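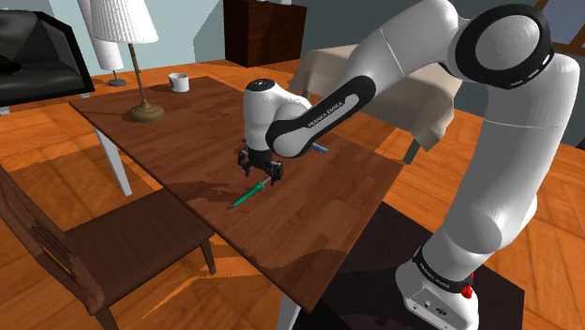 ## 3. The Course Project

### 3.1 Setting and students

The project ran in the second half of Introduction to Robot Manipulation, an elective course at Taltow College. The course had been planned around a shared lab bench, with each team booking time on one arm. When the campus closed, we moved the whole project into simulation and kept the assignment as close as we could to the one already printed in the syllabus. Students worked in pairs. Most had taken one programming course and one course in linear algebra, and few had written code for a robot before.

The software was Oteo, a small teaching layer that we wrote on top of an existing physics engine and renderer. Oteo loads a room, places the robot and the objects, and gives the student program a camera image, the joint positions, and the pose of the hand. In return it accepts a target pose for the hand and a command to open or close the fingers. We left out motion planning on purpose. A student who sends the hand through the tabletop gets a collision report and a failed attempt.

### 3.2 The task

Each team had to write a program that finds a named object on a table, picks it up, and holds it clear of the surface for two seconds. The main object was a screwdriver. We chose it after trying several others in January, when the assignment was first drafted. A block can be picked up from nearly any side if the fingers are far enough apart. A screwdriver has a thick end and a thin end, and its balance point is not in the middle of its length. A team has to estimate which way the tool is pointing, turn the hand to match, and decide where along the tool to close.

Figure 1 shows the arm over the table with the fingers apart and pointing down toward the screwdriver. The arm model is a Franka Emika, mounted on a dark platform beside the table. The handle of the screwdriver is green and the shaft is gray, so the two ends can be told apart by color, and every team made use of this sooner or later. The other furnishings serve as background. We wanted a room with a lamp, a cup, and a dresser in it because the plain gray room we used in our first tests let students pass with a color threshold and nothing else.

Shadows turned out to be the harder part of the background. The arm darkens a large piece of the tabletop as it reaches over it, and the fingers add a small dark shadow of their own. On a dark brown surface these are easy to confuse with an object. Several teams wrote detectors that worked well with the arm parked to one side and then lost the tool on the way down. We did not warn them about this in the handout. The teaching staff were split on the point, and the next version of the handout will have a short paragraph on it.

### 3.3 Rooms and object placement

Oteo draws from two sets of rooms. The first, which we call the Jallach set, was open to students from the first day. They could load any room in it, move the objects by hand, and run their program as often as they wanted. The second, the Rattanakul set, was held back for grading. It uses the same robot and the same tools, with different furniture, wall colors, and lighting.

For each attempt, the position and direction of the screwdriver are drawn at random from the part of the table that the arm can reach. A placement is thrown out and drawn again if the tool overlaps another object or if any part of it hangs past the edge of the table. Small objects may lie nearby, and they may be partly hidden behind the arm from the camera's point of view. A program that grasps the wrong object is marked as failed even if the hold is steady.

The camera is fixed. We considered a second one on the wrist, and two teams asked for it, but a single fixed view kept the interface short and made it easier to compare reports between teams. It also meant that calibration had to be taught only once. Teams were given the camera pose in the robot's base coordinates and had to work out the conversion to the tabletop themselves.

### 3.4 Grading runs

Teams handed in their code on June 6, 2020. Each program was then run on 200 placements from the Rattanakul set. An attempt ended when the hold was complete, when the arm hit the table or the furniture, or after 90 seconds of simulated time, whichever came first. No team saw these rooms before its grade was returned, and all teams were given the same placements in the same order.

The score counted for half of the project grade. The other half came from a written report, in which each team had to describe at least one failure in detail: what the program believed at each step, what the simulator recorded, and where the two came apart. We asked for this because in earlier years the reports had mostly described the parts that worked. A team with a low score could still do well if its account of the failure was complete and the logs supported it.

Attempts were logged in a plain text format — one line per control step — with the hand pose, the finger opening, and the true pose of the tool. The true pose was hidden from the program while it ran and released with the grade. Students had the same kind of log for their own practice runs, with a limit of 2,000 stored attempts per team. The limit was set by our disk space. One pair reached it in the first week by leaving a script on overnight, and we cleared the oldest runs for them.

### 3.5 Differences from the bench version

Moving to simulation changed what students spent their time on. In the bench version, a large share of each lab period went to setup, to waiting for the arm, and to putting objects back after a failed grasp. In Oteo a reset takes one command. Teams tried more ideas, and they also tried them with less care — early logs show long runs of attempts where only one constant was changed by a small amount each time.

Contact was the weakest part of the simulation. When the fingers close on the round part of a handle, the tool can slide or spin in ways that depend strongly on the friction setting. We fixed one value for all rooms and listed it in the handout. Some teams tuned their grasp point to that value, and we do not expect those choices to carry over to a real tool. For this reason the scores in Section 4 should be read as a measure of how the programs handle vision and reach in this setting. We make no claim about how they would do on hardware, and we have not yet had the chance to run any of them there.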